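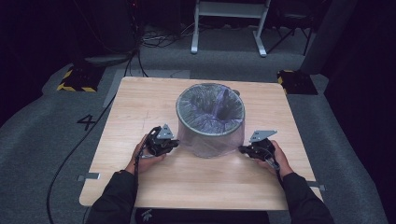 Subject: Re: Station 4, liners and the shift plan

Dear all,

Thank you for the many answers. I write again because two people asked me what will change for us in the spring, and my first mail was maybe not clear.

On November 28, 2022, Hema Thevar wrote:
> At Lundow we are told that the robot will do the waste baskets
> and we will "supervise". What does this mean in hours? We are
> cleaners, we have 181 baskets on one floor. Do we lose the
> evening shift or not?

Hema, I can only speak for Klinhom. The evening shift stays until April. After that it will be shorter, and the hours go to the day, to the work with the hand-held grippers. Two of my colleagues already do this work. They hold one gripper in each hand and handle a mesh basket with its liner bag on the table, again and again. The goal is 500 good recordings for each type of basket.

They tell me it is less heavy than the floors, but the wrists get tired and the room is dark. I have asked for a break every hour. Rusovora agreed by phone, and I still wait for the paper.

The pay is a different question. The recording work is in the same pay group as cleaning, and I think this is wrong. A person who teaches the machine how to handle a thin bag uses knowledge from many years. At Bindeck they got a new pay group for it, so please, if somebody from Bindeck reads this, send me the text of your agreement.

Please do not sign a new contract before you have seen the shift plan in writing.

Kind regards from Klinhom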